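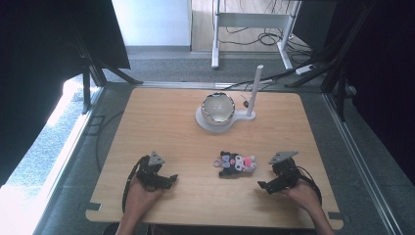
Photo: Jamshid Hassanpour

Workshop book, Julcombe
November 17, 2024
Tabletop finish, second go

Question is still whether the Vaher top is as matt as the leaflet makes out. The leaflet says "reads as matt in all normal daylight". I don't know what normal daylight is and I doubt the person who wrote it does.

Set out on the pale wood-grain top: the small plush (black hood, white face, pink bit), laid flat, and the glass bowl with the gold wavy rim, up on the white stand with the post. Poonam wanted the bowl in because glass and gold will show a bad surface faster than anything else we own. Fair enough, though I think it mostly shows that glass is shiny. The plush is there as the dull thing. If the table bothers you with only a soft toy on it, then the table is the problem.

Light meter by the bowl, blind up: 977. Same spot, after tea: 971. So the window held steady enough and I can't blame the sky. Blind down: 147, at which point everything looks matt, including the kettle. I'm not counting that one as a pass whatever Metitdale write in theirs.

What I saw, standing at the near edge:

Plush first. No trouble from it. Soft cloth hides a lot. You could stand that toy on a mirror and it would still look all right, so I'm not sure what we learn.

Bowl. Lots of light inside it. I moved my head about trying to decide how much comes up off the table and how much is just the window, and couldn't tell. Amirul says he could. I asked him to say which was which with the card held over the table and he changed his mind twice. Leave the bowl out of the results, or at least don't put a mark against it.

The stand. White, flat, rounded. It hides the patch of top right under the bowl, which is the patch we're meant to be judging. Should have spotted that before we started. Next time put the bowl straight down on the table and park the stand somewhere else, cord and all.

Then the top itself, which is what we're paying for. From a chair it's pleasant. Warm, pale, decent grain, and the rounded corners are a lot kinder to the hip than the old bench. From above, with the window on, I don't call it matt. There's a pale washed-out patch where the figure nearly goes, and a bit of a speckle in the shine when you get close. Out towards the edges the colour comes back and you can see what you bought.

Wiped it with a barely damp cloth, let it dry, looked again. Same. Wiped it with the Skudedmont cleaner that's supposed to "settle" the sheen. Same, but smells of oranges. I'd stop buying that.

Glare patch:
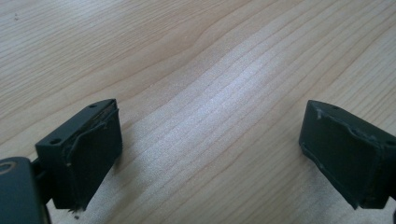 Dariusz Bielecka thinks I'm asking too much. No sealed top stays dead flat in colour next to a big window, the argument goes, and if we want that we should go back to bare timber and put up with tea rings. Also that a customer looks at the things on a table and never at the table.

Second point I don't accept. I look at tables. First point may well be right, but then the leaflet should say "low sheen" and charge for low sheen. We paid the matt price on both tops.

Boris has offered to rub down a corner with a grey pad and see if it knocks the shine back. I've said yes to the underside of the offcut and no to anything on the good face. In February he did the same to the shelf and we got a cloudy oval that's still there.

To do
– bowl directly on the top, no stand
– turn the table a quarter so the window comes along the grain instead of across, see if the patch moves or shrinks
– 2 readings each time, same spot, mark it with tape
– ask Vaher what they measured and at what angle (asked once already, got the leaflet again)
– grey pad on offcut, Boris, underside only

Verdict so far: nice table, wrong word on the box. Not signing it off as matt. Poonam can overrule me but she'll have to write it in here herself.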